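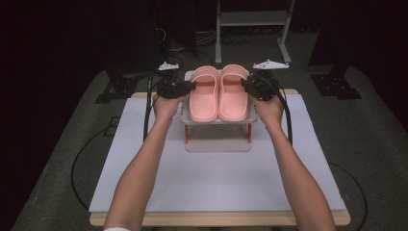 Slippers don't need a home, they get kicked off by the door and that's the end of it, according to a comment under my October post on the hallway. I've been arguing with that comment in my head ever since, mostly while vacuuming. I see the point! I kicked mine off by the door for years. But then my door is also where the mail lands, and the grocery bags, and the umbrella that never quite closes, and by Friday the slippers were somewhere under all of it and I was walking around the kitchen in socks.

So this winter I gave the slippers a stool. Their own stool, yes, the small light gray one with the orange-red supports at the sides. It used to live in the bathroom with a plant on it, and before that it spent a whole summer on the balcony at the Greenberg Street apartment holding up a citronella candle. I got it at Wundau, the discount place out past the Ostdale bus station, on one of those trips where I'd gone in for light bulbs. I forgot the light bulbs. The plant has been moved to the windowsill and is sulking, but it was sulking already.

Side by side on top, heels toward me, the slippers fit with just a narrow strip of gray left over at either side, so if you have bigger feet than mine you'll want to measure first. I didn't measure. I put them up there one evening to get them off the floor while I mopped, and they sat so nicely that I left them (this is how most of the systems in my house get invented). The stool goes against the wall between the coat hooks and the radiator, and it's low enough that I can drop the slippers from it to the floor with one hand while I'm hanging on to the door frame with the other, trying to get a boot off.

Toes to the wall was a whole decision, by the way. I started with the toes pointing out into the hall, since that's how they do it in shop windows and I thought it looked smart. Then every single evening I had to turn them around before I could step in. With the heels on the near side I put them down as they are and walk straight into them. It's a tiny thing and I'm ridiculously pleased with it. When I come in with cold feet and a bag of potatoes I don't want to be doing choreography.

I should say what else changed in the hall, since a few of you asked after last time. The bench is gone. I loved that bench and I sat on it maybe twice, and the rest of the time it was a shelf for things I hadn't decided about. It's in the bedroom now being a shelf for things I haven't decided about in there. The boots have a tray with a folded towel in it, and the towel goes in the wash with the bath mats. The Gadano basket I raved about is still holding scarves and hats, although one handle has started to unravel and I've tied it up with kitchen string. I'd still buy it again. Just maybe don't carry it by the handles with four scarves and a bike lock in it.

And the rule for the shoes (I know, I said I wouldn't do rules anymore) is that each of us gets one pair out in the hall and the slippers don't count. Everything else goes in the closet. I lasted nine days before there were three pairs of mine by the door, and then I got mad at myself and put them all away, and we're back on track.

What I hadn't planned on was how grubby slippers look once they're up where you can see them. Down on the floor I never gave them a glance. Up on a stool next to the coats, under the hall light, I noticed every gray smudge on that pink, and so they've become something I wash, like a cup.

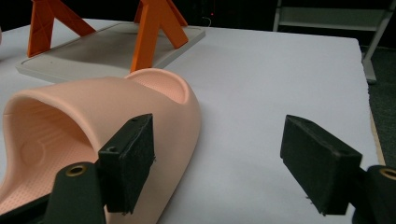 My washing routine is nothing fancy: warm water in the dishpan, a squirt of dish soap, and an old toothbrush that I keep under the sink with a rubber band around it so it never goes back to the bathroom by mistake. I do the outside with a rag, and that takes no time at all, it's smooth and the marks wipe right off. The footbed is where the toothbrush comes in. It's covered in tiny raised dots with a few faint grooves running lengthwise, which feels lovely under your feet and also hangs on to every crumb of hallway grit there is. I work along the grooves first and then go around in little circles over the dots, and I don't skip the scooped part at the heel, the dots carry on up in there too and it's the place I used to miss. Lay the slipper on its side and you can look right through under the strap and see how far your toes have been pushing the dirt. Not a glamorous view! But handy.

Then I rinse them under the tap, shake them out over the tub, and prop them up in the dish rack overnight. Please don't put them on the radiator. I did that with an older pair and they came out with a curl in them, and I wore them curly for a month out of stubbornness. The stool gets a wipe on the same day, and I poke a corner of the cloth into the little slots along the sides of the top, where the dust likes to settle in. You can do the slots with a cotton swab if you have more patience than I do.

I've also gone back and forth about a second pair for guests. My sister keeps a whole bin of them and hands them out like bowling shoes, and I've always found it a bit sweet and a bit alarming. I'd have nowhere to put a bin. Two people can't pass each other in my hall as it is, one of us has to back into the kitchen. So for now guests get thick socks out of the second drawer, and they seem happy enough, or at any rate they keep coming.

Next on my list is the shelf over the coat hooks, where there's a cookie tin full of keys I can't match to any door I've ever had. I've put it off since we moved in. If anybody has a good way of sorting old keys, I'd love to hear it, and to the person who commented in October, I hope you'll try the stool thing for a week and come tell me how it went. Any low stool will do. Toes to the wall!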